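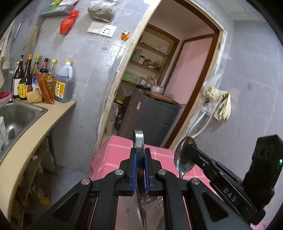 Madhu Kushwaha would like the knives kept away from the sink altogether, and she wrote to us to say so after the last report. Her point was that people reach into a basin without looking. We agree, and knife storage has been moved up the list for the second half of the work.

Progress to the end of December

The grant covers the reorganising of the shared kitchen at Prunetance and the store behind it. The sorting of the worktop is done. Sauces and oils now stand in a row along the back of the counter, dark bottles and light ones together, so that the cook can reach them without opening a cupboard. Joaquim Bettencourt wanted them grouped by cuisine. We tried this for 2 weeks and went back to a single row, as things were being put back in the wrong group.

Dry goods are not finished. Opened packets still end up leaning against the bottles, and paper bags get left on the counter. We have ordered 13 lidded tubs from Stistel, of which eight have arrived. The other five are promised for January. Until then opened bags are to be folded over and tied.

The wire rack on the wall is staying. Tyyne Lappalainen asked whether it could come down to make room for a shelf, but the tiles would need repair and there is no money for that in this budget.

Knives and cutlery

Witold Górecki has priced a wall strip and a drawer insert. The drawer insert is cheaper and can be fitted in an afternoon, but it means giving up the drawer now used for tea towels. Cloths would then have to hang, and there are already several hanging in the kitchen. Our preference is the wall strip, fixed well above the counter and clear of the light switches.

Spending

We are within budget on storage and slightly over on cleaning materials. Minttu Laaksonen has the receipts and will send copies with the next claim.

Decision needed

Please confirm whether the wall strip can be charged to the storage line. If so, we can fit it within four weeks.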